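Ticket: Covitell water softener keeps running its rinse cycle
Opened by: Lempi Ikonen
Status: Waiting on customer

Hello again, and thank you for being so patient with me on the phone. I promised I'd write everything down, so I'm doing it over my second cup of coffee while the thing gurgles away under the kitchen counter.

We've had the softener since February and it was lovely until last week. Now it goes into rinse every 9 hours, day and night, and the display shows E4 for a few seconds before it starts. I've unplugged it for 60 minutes like the booklet says, cleaned the salt tank, and set the clock again (twice, I got AM and PM mixed up the first time!). The hardness is still set to the number your installer left on the sticker, and I haven't dared touch it.

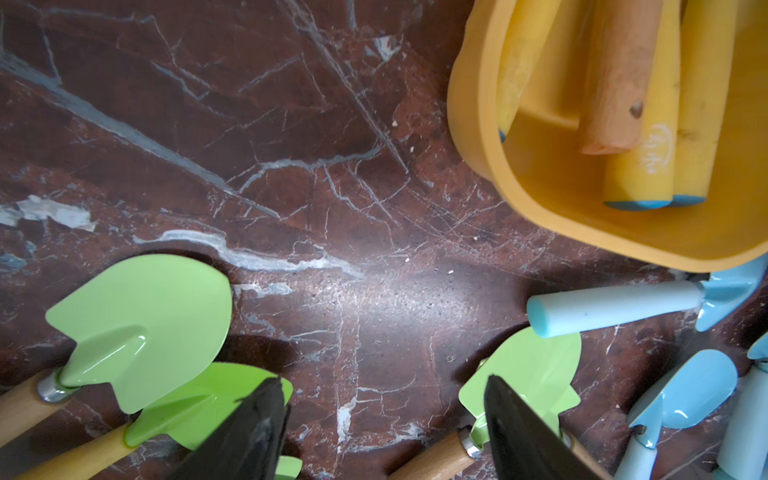 Szabolcs Medve replied that E4 on this model usually points to the flow meter, and asked Lempi to run a cold tap with the bypass closed off and watch whether the little drop on the display blinks.

It doesn't blink, not even once, and I ran the kitchen tap and the bathtub together to be sure. Does that mean a new meter? I'm home most mornings if somebody needs to come by, and the valve is easy to reach once I move the dish soap.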